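Zalthorpe transfer thread, 14 Jul 2020. Numbers first, opinions at the end.

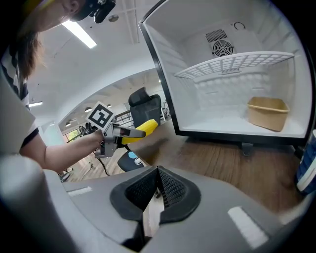
At the compact fridge, door open.

1/ Zalthorpe have agreed terms with Grotell for their left-sided center back. The fee is 400 thousand up front, with add-ons that could take it higher. Medical still to come.

2/ The add-ons are tied to appearances. The first one triggers at 30 league starts, and only starts count. Substitute minutes are excluded, so the timing of his debut matters more than usual.

3/ He played 61 league matches for Grotell over two seasons, nearly all of them on the left of a back three. Zalthorpe used a back four all of last season. One of those two facts has to change.

4/ In a back four he would have the full back outside him pushed high and a lot of open grass to cover. His recovery speed is average. His passing into midfield is well above average for this division.

5/ My guess is a back three with the ball and a back four without it. The right back stays home, the left back goes. Bouchard did this in January and took three games to stop conceding at the far post.

6/ On height: he is 193 cm. Zalthorpe were poor at defending corners and the problem was mostly the first contact in the near zone. He attacks that zone well. This is the simplest case for the deal.

7/ Wollham also made an offer. It was higher in total but spread over four years, and Grotell wanted cash this summer. Payment structure decided it.

8/ What it means for the current squad: the backup center back is now fourth choice and has a year left. Expect a loan, or a sale if Wollham come back for a defender. They still need one.

9/ There is a sell-on clause. I have seen two different percentages reported and neither source is one I would rely on, so I am leaving the number out.

10/ Midfield is still the bigger gap. Zalthorpe lost their holding player on a free and have not replaced him. A ball-playing center back is less useful if the first pass has no safe target.

11/ Overall: fair price, sensible structure, moderate fit - better if the shape changes. I would want to see the first two friendlies before saying more.

12/ Correction to 5/: Bouchard made the switch after the January window closed, with no new signings involved. Same formation, same far post problem.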